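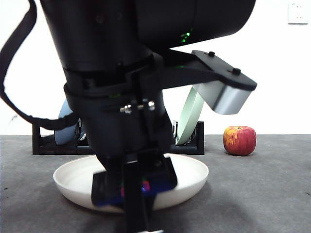
Looking after pearls at home
Style > Jewellery care

Pearls are soft. A pearl can be scratched by a zip, a key or the clasp of the necklace lying next to it in the drawer, and it doesn't like perfume, hairspray, vinegar or chlorine. Most of the damage I see on the repair bench at Bikham comes from storage and cleaning and very little of it from wearing. The notes that follow cover freshwater and cultured sea pearls, strung or set.

Putting them on and taking them off

Pearls go on last. Do your make-up, scent and hair first, give the spray a few minutes to settle, then fasten the necklace. Take it off before you wash your hands if you are wearing a pearl ring or bracelet, and always before washing up.

When you take a strand off, wipe it with a soft cloth before it goes away. A clean cotton handkerchief will do. Skin oil and sunscreen build up in the drill holes, and that is where the yellowing starts. Old cotton T-shirts are fine too if the fabric has gone thin and has no print on it.

Washing

A wipe with a barely damp cloth is enough for most strands. If there is sticky dirt, use lukewarm water with one drop of mild, unscented soap in a cereal bowl. Dip the cloth, wring it out well and go over the pearls one at a time. Then do it again with plain water.

Don't soak the strand. Silk thread takes up water, stretches and holds on to grit. Lay the necklace flat on a dry towel overnight and don't hang it or wear it until the thread is dry right through. You can check by pressing the knots nearest the clasp between finger and thumb – they should feel the same as the rest.

Things to keep away from pearls:
Silver dip and any other liquid jewellery cleaner
Ultrasonic and steam cleaners
Toothpaste and bicarbonate of soda
Lemon juice and vinegar
Toothbrushes, even the soft ones
Kitchen roll

If the clasp is silver and has gone dark, hold it with the pearls wrapped in a folded cloth and rub only the metal with a dry polishing cloth. It takes longer than dip but the last pearl on either side stays safe.

Storing

Lay strands flat. A hanging necklace stretches under its own weight, and gaps start to show between the pearl and the knot. A fabric pouch or a lined box works well, one piece to each compartment. Earrings with sharp posts need a compartment of their own.

Avoid sealed plastic bags for anything longer than a journey. Pearls hold a little moisture and can craze if they are kept very dry for years, so bank boxes and drawers beside a radiator are poor places for them. Latifa Kettani, who restrung for us until she retired, used to tell customers to wear their pearls once a month. I say the same.

Cotton wool is sold in a lot of gift boxes. Take it out and use a scrap of silk or brushed cotton.

Checking the string

Hold the necklace by one end and look along it. You want a small, tight knot between each pearl and the next, with the pearl sitting up against it. Signs that it needs restringing:

Thread showing between pearl and knot
Grey or brown knots
Fraying by the clasp
Pearls that slide when you tilt the strand

For a necklace worn every week, have it restrung once a year. For one that comes out at Christmas and weddings, every three to five years is enough. Ask for knots between every pearl. If the thread breaks you will lose one at most.

A restring on a plain single strand at our bench is 84 pounds, and it comes back 17 to 19 days after you hand it in. Double strands and graduated ones take longer, as each row has to be laid out and matched. Count your pearls before you leave them with anybody and have the number written on the ticket.

Set pearls

Pearls in rings and earrings are usually glued on to a peg. If one turns when you touch it, stop wearing the piece and take it in. Don't use superglue – it gets into the drill hole and has to be picked out before the pearl can be refitted. If the pearl has already come off, wrap it in tissue and keep it with the mount.

Inese Jankauskaitė
Page last changed Friday, October 14, 2022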